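1 May 2022

Back from the Kosstead weekend and still not sure what I signed up for. Delphine Van Dusen wants a recovery house in Bastton, and she wants it open by November. She had a slide with 268 on it, which is how many people she says finished the Quintanilla program and "stayed connected." I asked what connected meant. It meant they had opened an email. I've opened emails on some of the worst days of my life.

I don't want to be the sour one at these things. Lyle Kasprzak already thinks I am. He told me over lunch that when he came in, there was a church basement and a coffee urn and a man who yelled, and he'd have given anything for a house with a porch. Fair enough. But Lyle stayed sober in that basement, and I notice he leaves that part off when he's asking for money.

The college students were nice. They took a lot of notes. One of them asked me to describe my journey and I said I took the bus from Cakport. She wrote it down.

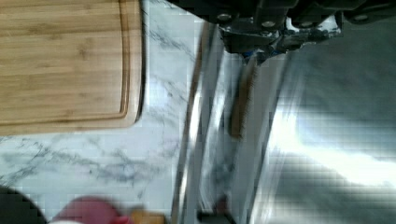

So who is going to be in the house at night?

Delphine's plan has a paid person there until ten and then a phone number to call.

I read that page twice. Every bad decision I ever made came after ten. I said so, and there was some nodding, and then we moved on to the paint colors. The budget has $2000 set aside for a website. I'd like somebody to show me the man who got through a night because of a website.

Four beds to start. I can live with four. Four is a number where you know if someone hasn't come down for breakfast. It's the talk about other towns that bothers me, when this one doesn't have a lease yet.

I told Delphine I'd come to the next meeting and look over the house rules, which run to 132 lines and include one on candles but nothing on what happens if a person uses. Do they lose the bed that night? Does anybody drive them somewhere? She said it would be case by case. I've been a case. I want it on paper.

Called my sister when I got in. She thinks I should say yes. She also thought I should buy the truck.

Laundry tomorrow, then call Lyle about the rules.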